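4. Sharing the commentary: two voices in The Nurkomness Year

4.1 Who speaks, and when

We come now to the part of the material that first drew us to the series, and which we have probably listened to more often than is good for anyone. The Nurkomness Year was made by Stokico in seven half-hour episodes, and from the opening minutes of the first it is told by two people, the husband and wife who also appear on screen. Wildlife programmes of the period had usually settled on a single commentator, very often one who had not been present at the filming and who read a script prepared by somebody else. Stokico did keep a scriptwriter, as the credits show, but the pages that survive in the Dirkska collection are so thickly written over in two different hands that it is hard to say where the script stops and the presenters begin.

For this section we transcribed all seven episodes using the Thomas scheme, which was first drawn up for radio talks and marks pauses, overlaps and changes of speaker but takes no account of the picture. We added a simple column of our own for what is on screen at each change of voice (animal, landscape, presenter, or none of these). The extra column took far longer to fill in than the transcription itself, and we would gently warn anyone planning similar work to allow for that. A shot of a hillside with a very small deer on it can keep two people arguing for most of a morning.

The pattern in the early episodes is easy to hear. The husband speaks over the animals and the wife over the journeys, the camp and the weather. He tells us what a bird eats; she tells us that the tent leaked. Earlier writing on presenting couples has treated this sort of division as fixed, and has tended to read it as a straightforward matter of who was allowed to be the expert. There is a good deal in that, and the first two episodes would serve very well as an illustration. Our difficulty is that the division does not last. By the third episode she has taken over the long passage on the ravens, which is the most detailed piece of natural history in the whole series, and he is left to talk about a burst tyre.

Figure 2. White tabletop with a pink plate, a green plate and a robot arm.

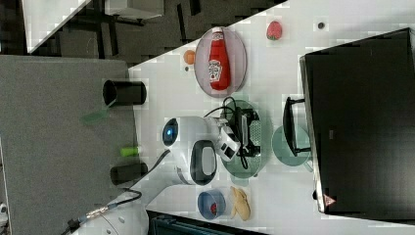

It would be tempting to put the change down to a decision made at Stokico, and we did spend some time looking for one. The production papers are not complete, and nothing we found in them mentions the commentary being shared out afresh. What the papers do show is that the first two episodes were recorded together, in February, after the rest of the filming had been finished, and that the other five were done in separate sessions with much longer gaps between them. The longer gaps seem to have given the couple time to look at the cut film before they spoke over it. Several of the handwritten changes are of the kind that one makes only after seeing the pictures: a sentence moved so that it falls before the bird takes off, a species name held back until the animal has turned its head.

There is also the matter of how they speak when both voices are heard in the same passage. The Thomas scheme distinguishes a handover, where one speaker finishes and the other begins, from an interruption, where the second speaker comes in before the first has done. Handovers are the rule in the early episodes and they are very tidy, with a clear pause on each side. From the third episode onwards we begin to find interruptions, and some of them are delightful. In the passage on the badger sett he starts to explain how the bedding is changed and she comes in across him to say that he slept through it. He lets this stand, and goes on with his explanation in a slightly lower voice. The exchange was plainly rehearsed to some degree – both halves are typed out on the surviving page – yet the timing on the soundtrack is looser than the page suggests, and his next line starts late.

We should say a little about what we mean by warmth, a word that occurs again and again in the letters discussed below and that we have found ourselves using more than we intended. Warmth in this material is partly a matter of volume and distance. The couple were recorded closer to the microphone than was usual, and one can hear breath, paper and, in the fifth episode, what we both take to be a chair. It is partly also a matter of grammar. They say "we" a great deal, and the "we" slides about in a way that is worth following. At the start of an episode it nearly always means the two of them. Somewhere in the middle it widens to include the crew, who are otherwise hardly mentioned. Towards the end, when the commentary returns to the animal that has been the reason for the trip, it very often takes in the viewer too, as in "and there we must leave her", spoken over the vixen at the end of the fourth episode.

4.2 What the letters say

The Dirkska collection holds 67 letters from viewers, all of them kept by Stokico and passed on with the scripts. They are not a sample of anything, and we have tried not to lean on them too hard. People who write to a production company are people who like writing letters, and we have no way of knowing how many others were thrown out before the papers changed hands. Still, they are lively reading, and they do show what some viewers noticed without being asked.

Twelve of the letters mention the commentary. We had expected complaints about the interruptions, which break what was then a fairly firm habit in factual broadcasting, and there are indeed a few. One correspondent found the badger passage rude. Another wished that the couple would settle their differences off the air, and enclosed a recipe for flapjack, the connection between the two being left for the reader to work out. More of the writers, though, took the interruptions as a sign that the pair had really been there together, and trusted what they were told about the animals all the more for it. The raven passage is singled out with particular affection, and in these letters it is her knowledge that is praised, with no remark at all on the fact that the expert's part had changed hands.

The letters are also useful for a point which the soundtrack cannot settle alone. Stokico sold a shortened version of the series for use in schools, with a new commentary read by one voice throughout, and a small number of the letters come from people who had met both. Since the two versions use much of the same film, these writers were in effect making the comparison that we should have liked to arrange ourselves.

Figure 3. Pale green colander with small round drainage holes.
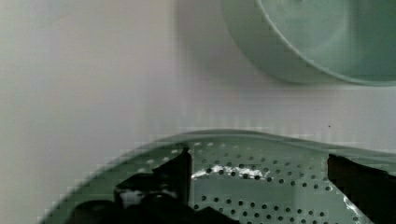
One of these viewers wrote that the school version had taught her class plenty about ravens and that she had been glad of it, but that she had missed the sense of two people leaning over to look at the same thing. The children, she added, had asked where the lady had gone, although none of them could have said much about what the lady had told them. She thought the single voice was clearer and would use it again for lessons, and she wanted to know whether the other could be had for the end of term.

We find her letter a helpful check on our own enthusiasm. It is quite possible for a commentary to be better liked and less well remembered, and the school version does state its facts in an order that is easier to follow. In the shared commentary the raven's diet comes up in three separate places, once in the middle of a story about a lost boot. A viewer taking notes would have had a hard time of it. On the other hand the school version drops nearly every statement of doubt. Where she says of the ravens' calling that they had listened for a week and could not agree what it meant, the single voice says that the call is a warning. Nothing in the film had changed between the two, and the shot over which the sentence falls is the same length to the second.

The loss of doubt is a feature of the shortened version as a whole, and we return to it in section 5, where the school commentary is set out line by line beside the passages it replaced.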